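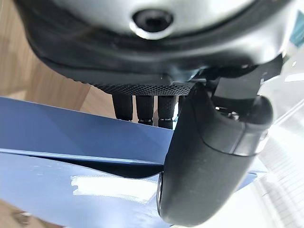
Which gripper do we keep on the arm for the next round?
The padded one stays on, until Stiklow sends the narrow fingers back and we can run both on the same sheets.

Gripper comparison - minutes, 2022-09-11

Present: Kwame Lamptey (chair), Niloufar Shahbazi, Jarmila Tóth, Abbas Karimi (notes)
Apologies: Gholamreza Khosravi, sent comments by email, see item 3

1. Last minutes
Accepted. One fix - the August minutes say the Yazdani controller was "returned". It was not returned, it is on the shelf under the bench. Abbas to correct.

2. Finger trials, flat stuff
Niloufar went through the runs. 40 tries per finger type on the sheets and folders, same start pose, same speed. Padded fingers from Drollerley did better on anything with a lifted edge, worse on anything lying dead flat. Narrow fingers (Stiklow) get under a flat edge but crease the cover if the approach is low.

Jarmila asked if the drops were all late in the lift or all over. Niloufar: mostly late, when the wrist turns. She thinks slip, not grip force. Kwame not convinced, wants the force log next to the video before we write "slip" anywhere.

Blue folders agreed as the standard flat item from now on. Glossy, easy to buy, they slide on each other, good hard case. No more mixing in the cardboard ones halfway thru a set, it wrecked the August numbers.

White tape as edge marker: keep. Niloufar says glare can wash it out on the wrist camera when the light comes in from the side. Jarmila suggested matte tape. Try it, one roll, no big order.

3. Wrist camera
Long one. Gholamreza's email says the camera sits too close to the housing and we give up too much of the view to our own hardware. Wants it moved out. Kwame agrees in principle but a longer mount means more wobble, and the calibration has to be redone each time somebody bumps it.

Abbas pointed out the padded finger hides a lot of the right side just when you need to see the edge. Narrow fingers should be better for this, so it ought to count in the comparison, so far we only score pick / drop. Agreed to add a column: "edge visible at contact, y/n". Filled in by whoever reviews, no arguing over maybes, maybe = n.

Exposure: bright side of the table blows out on auto. Jarmila ran 2 sets with exposure locked, darker but the gap between sheets is easier to make out. Locked from now on. Value goes in the settings file and NOT on the whiteboard.

Gholamreza also asked about a second camera overhead. Not this round. Controller is already late on frames with one.

4. Controllers
Prendgate vs Yazdani. Prendgate stopped with error 806 again, both times with the gripper closing while the wrist was still moving. Abbas wrote to support, they want the full log. Yazdani has not faulted but close command feels slow, Jarmila says you can hear the wait.

Kwame: feels slow is not a number. Jarmila to time command to contact on both, same finger, same folder. Nobody touches firmware on either unit till that is done.

Some discussion on whether a fault counts as a failed pick. Niloufar says no, it's the controller and not the finger. Kwame says if the folder isn't in the box it's a fail. Left open. For now log it as "fault" on its own and total it both ways.

5. Cables and mount
Check the connectors by the wrist before each set, push them home by hand. Jarmila wants strain relief on the cable run, she has some clips. Fine.
Screws at the finger bracket: mark with paint pen so we can see if one has turned. Abbas.

6. Spend
Spare pads for the Drollerley fingers, 2 pairs. Approved. Folders, one pack. Approved. New camera lens - not approved, ask again after the mount is sorted out.

Actions
Abbas - correct August minutes, send 806 log to Prendgate, paint pen on bracket screws
Niloufar - force log lined up with video for the late drops, matte tape test
Jarmila - close timing on both controllers, cable clips, locked exposure value into settings file
Kwame - chase Stiklow for the narrow fingers, order pads and folders
Gholamreza - sketch for a longer camera mount, with a guess at the wobble

AOB
Bench key is missing from the hook again. If you have it put it back.
Jarmila away for the next meeting, will send timings ahead.

Next meeting: date to be set once the narrow fingers are here. Kwame will email round.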